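Lakell Town Supporters Forum > Match Talk > Brorness away, who have we got in the middle?

Tuesday, August 25, 2020

gorbyender
Does anyone know who the referee is for Brorness yet? The club site only has the kickoff time. We had the same man for both games against them last season and he booked half our back line in the second one.

TakRoad613
Not up yet. They usually post it the day before. I don't think it matters much. We lost that game because we couldn't defend a corner.

gorbyender
We couldn't defend a corner because our center half was off the field. He got a second yellow for asking a question.

northbank_866
He got a second yellow for kicking the ball away. I was stood right behind it. You can't do that when you're already on one.

old_lakell
Agree with northbank. Daft booking, but it's in the rules and he knew it.

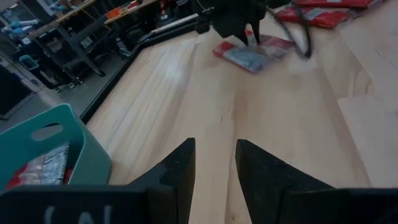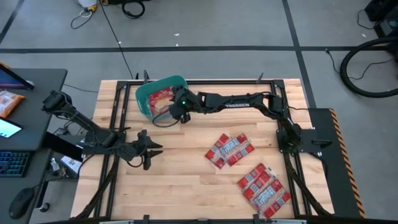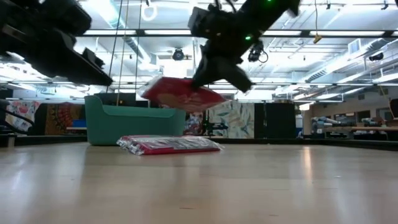 What worries me more is the left side. Our regular full back is out until October and the lad who filled in on Saturday is a midfielder. Brorness play everything down that wing. I'd go with three at the back and tell the wide men to stay home for the first half hour.

TakRoad613
Three at the back away from home? We tried it at Gorby and were 2 down at the break.

old_lakell
We were 2 down because the keeper dropped one and the other was a penalty. The shape was fine.

gorbyender
The shape was not fine. Nobody was picking up their number 10 — he had the whole middle of the park to himself. Keep the four and put someone on him.

northbank_866
Four for me as well. I'd take a draw now, whoever the ref is.

TakRoad613
Same. Does the stream need a separate login from last season, or will the old one still work?

northbank_866
Old one works. You just have to reset the password.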